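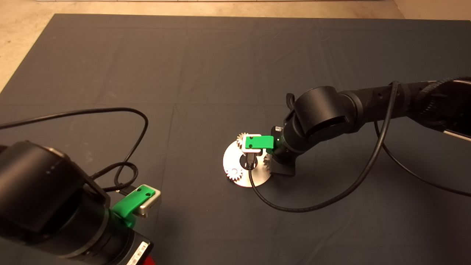

4. Recording gear plate episodes (two arms)

Goes with the Grekus write-up. Sections 1 to 3 first, please. Changes to Kanchan Rajput.

4.1 Lay the mat flat. Fold creases are fine, the policy trained with them in.

4.2 Put the base plate down where both grippers can reach it. No need to centre it. We want the spread.

4.3 Check the green finger blocks on both arms. Wiggle each one. Any play, tighten and redo the zero from section 2.

4.4 Both arms to home. Wait for the log to say READY twice, once per arm.

4.5 Start the recorder, then move. Not the other way round, we lost a whole afternoon in April to that.

4.6 One gear per episode. Approach, grip, lift clear, back off. Slow near the teeth.

4.7 Label it straight away: success, slip or jam. Slips stay in the set. Timo's ablation needs them, the policy got noticeably worse at recovering when we left them out.

4.8 Stop after 28 episodes and re-zero. Drift shows up in the wrist traces after that.

Note: the old Nolte set has 1364 episodes, differnt fingers. Don't merge. Keep it for the baseline colum only.

CAUTION: keep hands off the mat while either arm is live. Stop button within reach of the operator, always.

CAUTION: check cable slack before you home. A snagged cable pulls the wrist off and the torque readings for that run are garbage.

4.9 Wrist view check. Open the live feed and look for a sharp picture with both fingers in it. Blurry, wipe the lens and look again. Save one still with the session.

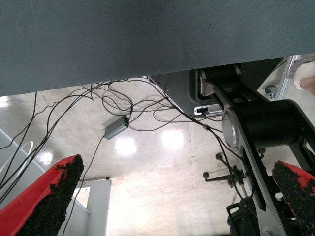

Can I change operators partway through a block?

Finish the block first, then swap. Operator style leaks into the data and the training script reads one operator ID per block, so a mixed block has to be thrown out.

4.10 Copy the session to Sallora before powering down. Check the file sizes match. Then arms home, power off.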